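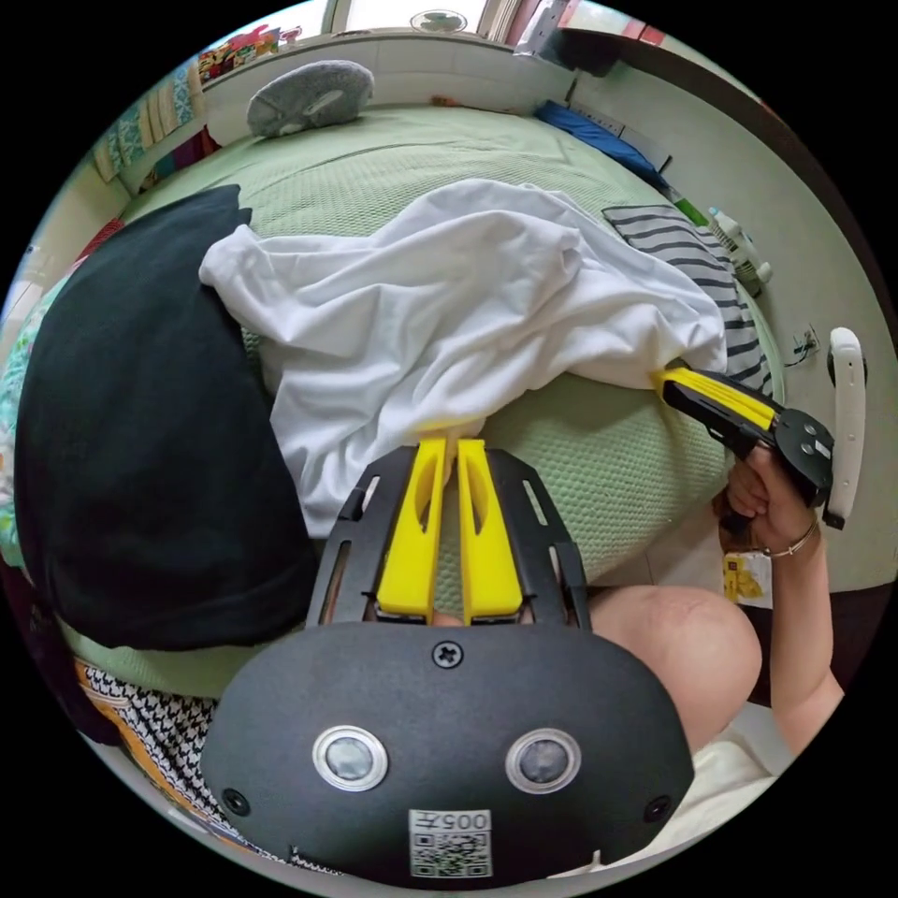

How long should a recording of one task be?

Between 30 seconds and two minutes for most household work. Folding a single garment fits well inside that. If a task runs longer, split it at a point where both grippers are open and clear of the fabric.

4. Recording with two grippers

This section covers soft goods: clothing, towels, bedding and cloths. For rigid objects see Section 5. Charge both Bromik hand units and pair them with the base before you start (Section 2).

4.1 Before you pick up the grippers

1. Choose a flat surface at or below waist height. A made bed, a table or a padded bench will all do. Textured blankets are fine.

2. Place the item to be handled within easy reach of both arms. Other things may stay on the surface as long as they do not snag the fingers.

3. Check the fingers. They should sit square in the slotted mount and should not rock when you press the tips. If a finger rocks, tighten it with the small driver from the kit. Do not use a powered driver.

4. Wipe the sensor openings with the dry cloth supplied. Do not use glass cleaner or alcohol.

5. Check that the code label on each housing is clean and readable. The base reads the label when the session opens.

Note: Each hand unit has its own calibration file, stored under the number on its label. If you swap a unit in the middle of a session, close the session and open a new one.

CAUTION: The fingers close with enough force to pinch skin. Keep your free fingers behind the jaw line whenever the trigger is live.

4.2 Starting a session

1. Hold the left unit in front of the base so that the label faces the base camera. Wait for one short tone.

2. Repeat with the right unit.

3. Open and close both grippers fully, two times each. This sets the zero point for finger travel.

4. Rest both tips on the surface, side by side, and hold still until the light on the base turns solid green.

5. Press the foot switch. Recording begins on the long tone.

If the light flashes amber at step 4, the base cannot place one of the units. Move closer to a window or switch on a lamp and try again. If it still flashes, restart the base. Error 3948 on the base display means that both units have reported the same label number — check for a duplicate or damaged label and contact your dealer.

4.3 Handling fabric

1. Approach with the fingers open and the tips angled down.

2. Press the tips lightly into the fabric before closing. A light press gathers enough cloth for a secure grip. Pressing hard into a mattress bends the fingers and spoils the travel reading.

3. Close slowly. A full close should take one second or a little more.

4. Lift, and keep the other gripper near the cloth so that both units have it in view.

5. Lay the fabric down, open the fingers completely, then draw back. Opening halfway tends to drag the edge along.

Work at your normal pace. There is no need to start over after a missed grip. Try again and let the recording run. The review software marks failed grips and you can keep or discard them later.

Note: Thin knits and slippery linings grip better with the ribbed finger sleeves (part 7 in the kit list). Remove the sleeves for toweling.

4.4 Ending a session

1. Open both grippers and set them down on their backs, fingers up.

2. Press the foot switch again. Wait for the two short tones before you move either unit.

3. Check the storage reading on the base. At 80 percent, copy your files to the Costdale desktop program and clear the base. Recording stops by itself when storage is full and the last task may be lost.

CAUTION: Do not put a unit down on its sensor openings. Scratches there are not covered by the warranty.

4.5 Care between sessions

Pull lint from the finger slots with the brush. Lint builds up fast with fleece and new towels. Store the units in the case with the fingers slightly open — closed fingers take a set over time, and the travel reading drifts.

Replacement fingers are sold in pairs. Fit both at once and repeat the zero setting in 4.2, step 3.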